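Handheld gripper demos, how many before it stops being dumb?
Forum: Learning & Manipulation > Data gathering
Page 1 of 1

kultov_bench
Started this thread March 27, 2019

Ok so quick one, on lunch. We're gathering examples with the handheld gripper for a pick and place policy. Person holds the thing, does the motion, wrist view gets saved, next. No arm involved untill training is done. We're at 200 clean demos on clear round stuff and the policy still goes wide left half the time. Closes on air.

Jarlath Egan on our side says keep going to 1,000 and then complain. I say something's off and 1,000 of the same will just be more of it. Who's right

brondometti
Egan. 200 is nothing for see-through objects. Come back at 1,000.

ilent9
Disagree. We did 2,433 on clear parts in January and the first big jump came from throwing stuff out. Half of it was people wiggling before the close. Policy learned the wiggle. Very faithfully.

How are you sorting good from bad?

kultov_bench
Operator hits keep or toss right after each one. So, you know. Everything is keep.

ilent9
lol there it is

macantsaoi_fan
What's under the object? Clear on a busy table is rough. We had wood grain showing right through and the thing was basically tracking the grain.

kultov_bench
White paper, big sheet. Bit wrinkled. This is one from the current batch, pads open, going for the clear one:

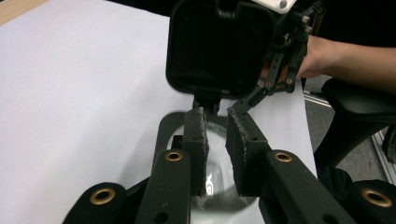

Reply 7
macantsaoi_fan
Ok paper is good. But the bright spot on the clear part, low down near the middle. If your light never moves that spot is going to be a feature. Move the lamp every 9 demos or so, doesn't have to be fancy. We just shove ours with a foot.

Reply 8
brondometti
Those pads are toast btw. Look at the edges, fuzz all over. What do the pads on the robot look like? If it has fresh foam and the demos have that, they don't match, in the view or in the grip.

Reply 9
kultov_bench
Robot has new ones, yeah. Hadn't thought of it. Worn foam grabs fine by hand so no one swapped it.

Reply 10
ilent9
By hand is the problem. A person feels a slip and squeezes more. None of that gets into the saved view. You get a width number and a picture, thats it. Swap the pads and write down which demo you swapped at.

Also there's a hand in there on the right. Is that in all of them?

Reply 11
kultov_bench
Pretty much. Depends who's on. Egan masks the right side before training, I think he masks too much, he thinks I worry too much.

Reply 12
brondometti
Mask it. Whole strip. Don't be precious.

Reply 13
macantsaoi_fan
No, don't just mask it! If the hand always comes in from the right then so does everything else, the approach angle, the shadow, all of it. Masking hides the skin and leaves the habit in. Have them do a third of the demos from another side of the table.

Reply 14
brondometti
Sure, and now the robot has to copy moves it can't reach. Where is the arm mounted? If its on one side, collect from that side. Variety for the sake of it is how we lost most of January.

Reply 15
macantsaoi_fan
Didn't say for the sake of it. Said a third.

Reply 16
ilent9
You're both kind of arguing about the wrong batch. OP goes wide LEFT. Before touching anything, plot where the object sits in the view at the moment the fingers close, all 200. Takes ten minutes. If it's a tight blob off to one side, the policy never saw what being wrong looks like and has no way back. Then you want recovery demos. Start badly on purpose, drift over, fix it, close.

Reply 17
kultov_bench
Ran it. Tight blob. Slightly right of center, everyone does the same neat little approach. Guess we trained them too well.

Reply 18
ilent9
Yep. Recovery starts. Left, right, too high, a bit rotated. I'd do those before any more plain ones.

Reply 19
brondometti
Fine, that's fair. Still say 1,000 total though.

Reply 20
kultov_bench
Plan for now: new pads, lamp moves every 9, recovery starts, and someone who isn't the operator does keep/toss at the end of the day. Leaving the side of the table thing alone, arm is bolted on the right and I don't feel like having that fight with Egan this week.

Will post the plot again when the next 200 are in. Does anyone have a toss checklist they'd share? Ours is one line and the line is "looks bad"

Reply 21
ilent9
Sent you ours. Ignore the bit on cable colors, it's from an older rig.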